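Cakance Science Department, lab planning meeting, 17th January
Chair: Sadao Fukuda

1. Titration lab
The Brivix kits were discussed. The supplier claims students will hit the endpoint every time. Mr. Fukuda doubted it; in the October trial, 4 groups of 14 overshot badly. The chair wants a second trial before any money is spent.

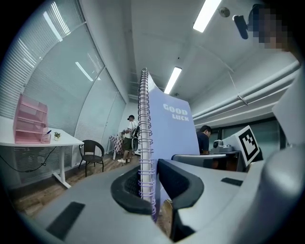
Can the indicator be reused from last year?
Only the sealed bottles, and those must be checked against a known base first.

2. Glassware
Kubo quoted $400 for 17 burets. The price looked too good, and the quote says nothing about stopcocks. Order held until Kubo answers in writing.

3. Lab write-ups
Gallar's printed worksheets were turned down. They give away the expected result, and students would copy it. Students will record their own readings.
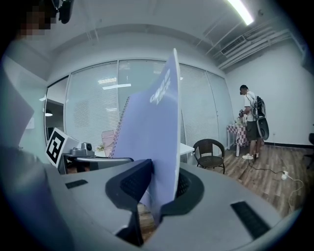

Spiral notebook with "GOOD LUCK" on the cover.

Action: Mr. Fukuda to write to Kubo and set up the second trial.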